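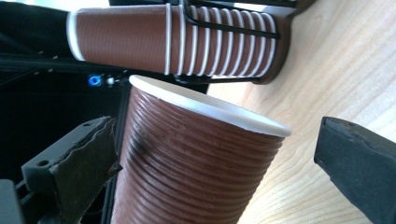

Trikine 抓取规划与控制软件

产品概述

Trikine 是由 Tudham 开发的机械臂抓取软件套件,面向轻薄、易变形、可嵌套的日用物件,例如纸杯、纸碗、杯盖及小型包装盒。软件涵盖视觉感知、抓取规划、夹持控制与作业记录四个部分,可整套部署,亦可按模块接入用户现有的控制系统。

本页适用于当前正式版本。页面更新日期:2026年8月23日。

适用范围

本产品适用于采用平行双指夹爪的单臂或双臂工作站,主要应用场景包括饮品制备、餐具分发、实验室耗材整理以及操作策略的数据采集与评估。被抓取物件可单独放置于台面,也可以嵌套成摞,存放于杯架、料筒或托盘之中。

对于装有高温液体的容器、玻璃器皿及带有锋利边缘的物件,须由用户另行完成风险评估后方可使用。

感知模块

感知模块以腕部相机为主要输入,可选配固定机位相机作为补充。模块输出物件的类别、位姿、开口朝向及可抓取区域,并随每一项结果给出置信度。

针对杯类物件,软件以杯口卷边为主要几何特征,拟合椭圆后推算杯体轴线。杯身仅部分可见时,轴线仍可由杯口与可见侧壁联合求得。带有瓦楞纹的外壁在侧光条件下会产生密集的明暗条纹,一般边缘检测算法容易将其误判为多个物件的边界。Trikine 对此类纹理单独建模,用户可在物件配置中启用“周期纹理”选项。

对于嵌套成摞的杯子,模块将每一道外露的卷边识别为独立的分层边界,并标记最外侧可取的一只。金属丝杯架等细杆结构可登记为固定障碍物,其点云缺失部分由模型补全。

规划模块

规划模块接收感知结果,生成接近、闭合、提起、转移与释放五段轨迹。每段轨迹均可单独设定速度上限、加速度上限及避障余量。

每次规划默认生成 400 个候选抓取姿态,经碰撞检查、可达性检查与夹持稳定性评分后排序。排序权重以配置文件形式开放,用户可根据现场需要提高某一项的优先级。当夹爪手指与杯架、台面或设备外壳间距不足时,软件会自动降低相应候选姿态的得分;全部候选均不满足安全余量时,任务中止并返回原因代码,机械臂停留于上一安全位姿。

取杯任务另设“分离”动作模板。该模板沿杯摞轴线施加小幅往复位移,用于减少一次带出多只杯子的情况。模板的位移幅度与重复次数可调。

夹持控制模块

控制模块以 100 Hz 的频率更新夹爪开度与夹持力指令。手指接触物件之前,系统按位置方式运行;检测到接触之后,切换为力位混合方式,并以物件配置中的允许变形量作为约束。

两侧手指与物件距离不等的情形在实际作业中较为常见。若一侧先行接触,轻质杯体可能被推移或倾倒。控制模块提供“居中闭合”功能,依据感知模块给出的杯体轴线修正腕部位置,使两侧手指尽可能同时到位。该功能默认开启,可在任务脚本中按步骤关闭。

指面衬垫的磨损会影响摩擦系数。软件在设备页面中保留衬垫更换记录,并支持为每副手指分别保存标定参数。边缘起毛或与指体脱开的衬垫应及时更换,更换后须重新执行夹持力标定。

作业记录与回放

每次作业的图像、关节状态、夹爪开度、规划候选及控制模式切换时刻均按统一时间轴保存。回放工具可逐帧查看某一时刻的识别结果与所选抓取姿态,并可用另一组参数对同一段记录重新规划,以便对照。

随产品提供 Warik 参考数据集,内含 3,038 条杯类物件抓取记录,覆盖单杯、成摞、倾斜及局部遮挡等情形。该数据集仅限用于本产品的安装验证、参数调校与内部评估,不得单独转让。

接口与集成

软件提供 C++ 与 Python 两种编程接口,并附带命令行工具。任务脚本采用文本格式,可纳入版本管理。夹爪驱动以插件形式加载;用户自行开发的驱动须通过随附的一致性测试后,方可在正式任务中启用。

感知、规划与控制模块之间的消息格式已在开发文档中公开。仅采购其中一个模块的用户,可按该格式与第三方软件交换数据。

运行要求

操作系统:64 位 Linux,须启用实时内核补丁。
相机:至少一台腕部相机,须完成内参及手眼标定。
夹爪:平行双指,支持开度反馈。
网络:控制主机与机械臂控制器之间应使用独立有线连接。
授权:每份授权可绑定 2 台控制主机,其中一台为备用。

安装与验收

安装工作由 Tudham 技术人员或经授权的集成单位实施。Abdel Hamid 为本产品的授权集成单位,承担现场部署、标定及操作培训。

验收按下列次序进行:核对硬件清单;完成相机与夹爪标定;登记台面、杯架及周边设备的障碍物模型;使用参考数据集进行离线验证;以用户实际物件进行现场试运行。各步骤结果记入验收单,由双方签字确认。

物件规格、杯架位置或照明条件发生变更时,应重新执行现场试运行。仅调整任务脚本中的速度参数时,可只进行低速空载检查。

安全说明

本软件不具备安全控制器的功能,不能替代急停回路、安全围栏或其他经认证的防护装置。首次运行新任务时,应将速度限制在低速模式,操作人员应位于机械臂可达范围之外,并保证急停按钮随时可用。

维护与技术支持

授权有效期内,用户可获得版本更新、缺陷修复及远程技术支持。每年7月发布长期维护版本,其余更新视需要发布。升级前请导出物件配置与标定参数,并在离线环境中完成兼容性检查。

申请技术支持时,请提供软件版本号、原因代码及相应时段的作业记录。涉及夹持异常的,请一并提供衬垫更换记录和最近一次标定结果。

订购信息

整套授权:包含感知、规划、夹持控制、作业记录与回放工具及 Warik 参考数据集。
单模块授权:感知、规划或夹持控制任选其一,附命令行工具与开发文档。
教学与科研授权:功能与整套授权相同,不得用于商业生产。

报价及供货周期请向 Tudham 销售部门或所在地区的授权集成单位查询。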